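From: Zineb Chraibi
To: home-manipulation list
Date: January 25, 2021
Subject: Re: Wiping as a solved task?

Tullio Santoro wrote:
> Nyanda now clears a 12-item table without help. I would put
> surface wiping in the solved column and move on to laundry.

I would leave it open. Clearing a table is pick and place. Wiping a counter that people use means working around things that stay there, and some of those need wiping too.

We ran 40 trials on the Costemano bench with a flat, bare surface and got good coverage. With one potted plant added, 8 trials finished without a stop. The planner handles the pot as an obstacle and leaves a ring of uncleaned counter.
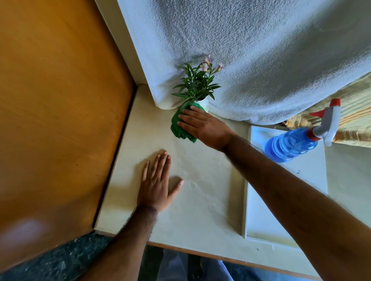 Right hand on the cloth and pot, left hand flat on the counter.

Note the contact on the right. The cloth is bunched over most of the pot, so the shape under the fingers is largely hidden, and the leaves and flowers are close by. Our gripper can hold a cloth or hold a pot – we have no controller that does both through one grasp.

Carmela has labeled 285 clips of manual work for contact state. The cloth-over-object cases are the ones where her labels and Yupin's disagree most. I can post the split if there is interest.

Does Gemine log force at the wrist only, or at the fingers as well?

Zineb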